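Week 6 handout: Learning to open a box

Reading for Wednesday: the Ekirano notes, sections on contact and relabeling. Skip the appendix unless you enjoy tables.

1. Why a lid

Pick-and-place is forgiving. A mug set down a little to the left is still a mug set down. A hinged lid moves on an arc the designer chose, and a policy that disagrees with the hinge gets to argue with metal. The Talavera task set has 4 hinged objects for this reason, and the tea box is the one students complain about most.

The lid is a wooden frame around a clear pane. Depth sensors don't care for panes, so we train on color images only. The wrist view sees the desk straight through the glass, and early policies were quite happy to reach for whatever was behind it.
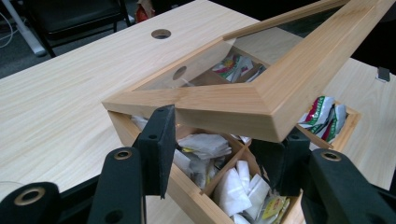 2. Demonstrations without a robot

We use a hand-held gripper with a camera on it. A person does the task, the tool records the view and the finger width, and the pose is recovered afterward. Prondmont collected 56 demonstrations this way and kept 50. The rest lost tracking, usually when the lid filled the view and left the tracker little else to hold on to.

Two things to watch in your own recordings:
- Pauses. If you stop to think, the policy will learn to stop, without the thinking.
- Release. Open the fingers before you back away. Cloning copies your bad habits with great care.

3. Where an episode ends

Zukalska's labeling rule ends the episode when the lid is up and the fingers are clear of it. The old rule ended it at first release, and the policy trained on those labels let go early with complete confidence. Same network, same data, different last frames. Remember this before you ask for a bigger network. 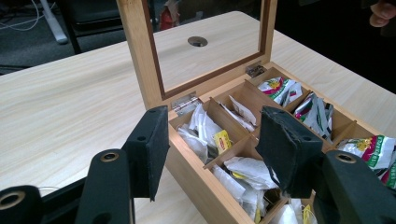 Figure 2. Lid upright on its two hinges, fingers open over the compartments.

For section: mark the end of each episode in your own set by both rules and bring the differences. Plots need axis labels. I ask every August.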